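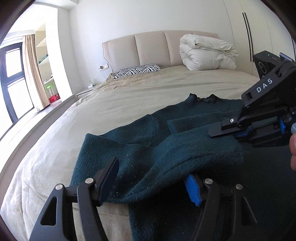

図4-1 ベッドの上に広げ、袖を身頃に重ねたフリースのセーター

第4章 衣類をたたむ、しまう

この章で学ぶこと
・たたむ前に確かめておくこと
・平らな面を使った基本のたたみ方
・厚手の衣類と薄手の衣類の扱いの違い
・しまう場所の決め方と記録のつけ方

4.1 たたむ場所を選ぶ

衣類をたたむには、衣類を広げた大きさより一回り広い平らな面が必要である。家庭では、机、床、ベッドのいずれかを使うことが多い。

机は立ったまま作業ができ、腰への負担が少ない。ただし、食卓を使う場合は水気や油をふき取ってから始める。床は面積を取りやすいが、ほこりがつきやすく、長く続けると膝が疲れる。ベッドは広さが十分にあり、セーターや上着のような大きな衣類を広げるのに向いている。一方で面がやわらかいため、手で押さえた部分が沈み、折り目がずれることがある。

図4-1では、ベージュのシーツの上に濃い青緑色のセーターが置かれている。シーツにはしわが寄っている。下の布にしわがあると、衣類の折り目としわの区別がつきにくくなる。ベッドでたたむときは、先にシーツを手のひらで外側へ伸ばし、掛け布団や枕を頭側に寄せておく。図でも、白い掛け布団とゼブラ柄の小さな枕はヘッドボードの側にある。

4.2 たたむ前の確認

たたみ始める前に、次の点を確かめる。

(1)乾いているか
脇の下、袖口、襟のリブは布が重なっていて乾きにくい。表面が乾いていても、この部分を指ではさんで湿り気が残っていれば、もう一度干す。

(2)汚れが残っていないか
襟の内側と袖口を見る。汚れが残ったまましまうと、翌シーズンに黄ばみとなって現れる。

(3)毛玉や糸くずがついていないか
起毛した生地は、こすれによって毛玉ができ、ほかの衣類の繊維もつきやすい。図4-1のセーターの表面にも、明るい色の細かな糸くずが点々と見える。濃い色の生地では特に目立つ。糸くずは粘着ローラーか洋服ブラシで取り、毛玉は引っぱらずに小さなはさみで切る。

(4)ポケットに物が入っていないか
紙類や硬貨が入ったままだと、たたんだときに形がくずれる。

4.3 基本のたたみ方

長袖のセーターを例に、手順を示す。左右はたたむ人から見た向きとする。

1 背中を上にして広げ、裾を手前に、襟を奥に置く。
2 両手で肩を軽く引き、身頃のしわを伸ばす。
3 右の身頃を、肩の中ほどから裾に向かって縦に折る。
4 右袖を折り返し、身頃の端に沿わせて裾の方向に向ける。
5 左側も同じように折る。左右の幅をそろえる。
6 裾を持ち、襟に向かって二つ折り、または三つ折りにする。
7 表に返し、襟の形を整える。

手順4で袖を横に渡したままにすると、袖口が反対側に重なり、その部分だけが高くなる。図4-1の袖口も身頃の中央に載り、四角く盛り上がっている。このまま上に別の衣類を重ねると、袖口の跡が身頃につく。

二つ折りと三つ折りは、しまう場所の深さで選ぶ。浅い引き出しに立てて入れるなら三つ折り、棚に平らに積むなら二つ折りが扱いやすい。

4.4 厚手の衣類と薄手の衣類

厚手の衣類は折る回数を少なくする。折り重ねるほど空気を含んで膨らみ、折り目が戻りやすい。たたみ終えたら手のひらで中央から外側へ押し、空気を抜く。強く押しつけると起毛がつぶれるので、手の重みをかける程度にする。

薄手の衣類は折り目が残りやすい。襟や前立ての位置に折り目がこないようにし、長くしまう場合は間に薄紙をはさむ。

4.5 しまう場所と記録

よく着る衣類は腰から目の高さに、季節外の衣類はそれより上か下に置く。重い物は下に入れる。棚に積む場合は、いちばん下の一枚が片手で引き出せる高さまでとする。

季節外の衣類を箱に入れるときは、品名、枚数、しまった月を書いた札を箱の側面に貼る。1月に着ていた冬物を春にしまう場合、次に使うのは半年以上先になる。札があれば、箱を開けずに中身を確かめられる。

用語
身頃 衣服の胴体を覆う部分。前身頃と後ろ身頃がある。
リブ 伸び縮みする畝状の編み地。襟、袖口、裾に使われる。
起毛 布の表面の繊維をかき出し、毛羽を立たせる加工。

実習4-A
自宅にある長袖の衣類を厚手と薄手から一枚ずつ選び、4.3の手順でたたむ。たたんだ後の縦、横、高さを測り、ノートに表を作って記入する。次に、裾の折り方を二つ折りから三つ折りに変えて測り直し、自宅の引き出しの深さに合うほうに印をつける。

実習のまとめ方は272ページの記録用紙を参照すること。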